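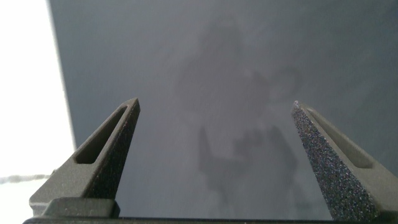 Fingers wide open over the grey, before a go.

Teaching the arm to pick up gears, Grundach workshop
Posted 2022-08-18

Hello again! I promised a few of you I'd put up something from the gear job, so this is that, with rather more words round the pictures than I usually manage. If you only came for the gripper, you've already met it. If you want to know what it's like to spend your summer teaching a robot arm to pick up one small part over and over again, get a cup of tea and carry on.

Quick bit of background for anyone new. I work out of the Grundach workshop in Irnuvmont, mostly on little assembly jobs, and the one I'm on now is a gear set for Bimetti. They want the loose parts picked up off a flat surface and put together in the right order. A person does it without thinking. I do it without thinking! The arm needs showing, and the showing is my job.

There are two ways I do the showing. The first is by hand, and I do mean by hand: I put the arm in its soft mode, where the joints go slack and the motors only hold up its own weight, and I take hold of it and walk it through the job. Down to the gear, close, lift, across, down, open. It remembers where all its joints were and can play the whole lot back. It's lovely for big moves. You get a real feel for where the elbow wants to go and which bits of the table are a stretch.

It's less lovely for small things. My own hands get in the way of what the camera sees, for a start, so half the recording is a nice clear view of my sleeve. And I push too hard. When I'm leaning on the arm to get the fingers down over a gear, I'm shoving it a hair to one side without knowing, and then the playback does the same thing very faithfully.

So for the gears I've moved over to the second way, which is remote control. I sit at the end of the bench with the Bjarnason handset (that's what we all call it, it's a small arm of its own with a trigger on the end) and whatever I do with that, the big arm does. Squeeze the trigger, fingers close. Tip my wrist, the gripper tips. It took me a good while to stop looking at the arm and start looking at the screen, and once I did I got a lot better at it very quickly. The arm only ever learns from what the camera sees, so if I'm peeking round the side to line things up, I'm using something it hasn't got. Now I make myself work from the screen alone. It feels like trying to thread a needle through a letterbox for the first hour and then it feels quite normal.

About the fingers, as I always get asked. They're the tapered ones with the long slot down each side, and the inner faces have a grainy finish that catches the light like sandpaper. I've got very fond of them. You can see both tips on the screen the whole time, which is most of the battle, and I use them like the sights on something. Gear in the middle, tips either side, down we go.

The job I'm showing at the moment goes like this. Start with the fingers open and well up. Come across until the small gear is between the tips. Drop down slowly, stop, look. Close. Lift straight up, no wiggling. Then carry it over to where it's wanted and set it down flat. I'm allowed 14 seconds a go, which sounds mean, but anything longer and I'm dithering, and dithering gets learned along with everything else. I did a whole batch early on where I hovered over the gear every single time while I had a think, and of course the arm hovered too. It would get there, hang in the air for ages, and only then go down. Very thoughtful of it. I binned the batch.

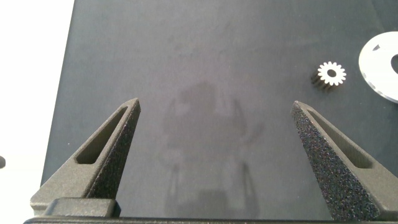
The small gear with its teeth showing, and the edge of the big white disc over at the right.

I like that little gear. It's a chunky thing for its width, more of a stub than a slice, and there's a good deal of side to get hold of once you're down there. The face comes up very bright against the dark surface, so finding it is the easy bit. The trouble is the teeth. If the fingers close on the tips of two teeth, the gear turns a bit as it's gripped and you come up with it at a slightly different angle from the one you went down with. That doesn't matter for carrying, but it matters a lot later when the teeth have to meet another set of teeth. I've tried lining the fingers up with the gaps, and on the screen, with the trigger half squeezed, it's a fiddle. What I do now is close gently, let the gear settle itself, and then finish the squeeze. Two stages. I was worried the arm wouldn't copy that, as it's such a small thing, but on the last lot I tried it did seem to be pausing in the right place.

The other thing I keep an eye on is the shadow. You'll notice there's a soft dark smudge in the middle of the work surface, and that the fingers stand either side of it. When I started I thought of it as a nuisance and spent a whole afternoon shuffling lamps. Then I found I was using it! It shifts as the arm moves, so it gives me a clue to how far I've got to go down, and when you're working from a flat picture you'll take any clue you can get. I've stopped fighting with it. I do try to keep the lights the same from one session to the next, mind you, so I've put tape on the floor where the lamp stands go and I get quite cross if anyone kicks them.

How many goes does it take? More than I'd like. I set out to record 100 good ones of the small gear and ended up with 106, mainly through losing count and then being too pleased with the last few to throw them away. That's only the ones I kept. A go gets thrown out if I drop the gear, if I bump anything else on the way, if I run over my seconds, or if somebody walks in and asks me something and I jump. I keep the ones where I miss a little and then put it right, though. I used to bin those as well, and what I got was an arm that was very tidy as long as everything went well and had no idea at all what to do if it came down a touch to the left. Seeing me go wrong and sort it out has done it more good than a stack of perfect ones.

I move the gear between goes, too. I'm fairly strict with myself about this. Left to my own devices I put it back in the same comfy spot every time, so I've got a sheet of places to work through and I tick them off. Some of them are rotten. The ones up near the edge of the reach make the arm lean in a way that I find quite unsettling to watch, and the ones close to another part mean I've got to think about which way round the fingers go before I come down. Those are the ones I put off until after lunch.

A few odds and ends I've picked up, for anybody doing the same sort of thing:

Rest your elbow on something. I've got a folded towel for mine. My goes from before the towel are visibly shakier than the ones after.

Say the steps out loud. I know, I know. But "over, down, stop, close, close, up" keeps my pace even, and even pace seems to be half of what makes a set of goes useful together.

Stop before you're tired. My worst goes are all at the ends of sessions and I can spot them a mile off, they get fast and a bit slapdash.

Watch a few back at the end of the day. I skipped this for weeks and then found I'd been drifting in from the same side every time, whatever the sheet said.

Write down what you changed. Fingers, lamps, gear, chair height, all of it. I've got a notebook with a horrible coffee ring on the cover and it has saved me more than once.

Next up is the pair of them together, small gear first and then the disc, all in one go without stopping. I've had a little practise at it on the handset and my hands don't much care for it. The disc is wide and flat, the fingers are happiest on something they can get either side of, and I haven't settled on where I want to take hold of it. There's the hole in the middle, which is tempting, and there's the rim, and I go back and forth. I might go back to moving the arm by hand for that part, at least to work out a path I like, and then do the recording proper with the handset. If I get it into shape I'm hoping for something like 800 goes across all the parts by October, and before you ask, no, I won't be putting them all up.

More photos when I've got the disc off the table. If you've had any luck picking up flat round things with pointy fingers, leave me a note underneath, I'd love to hear how you held them.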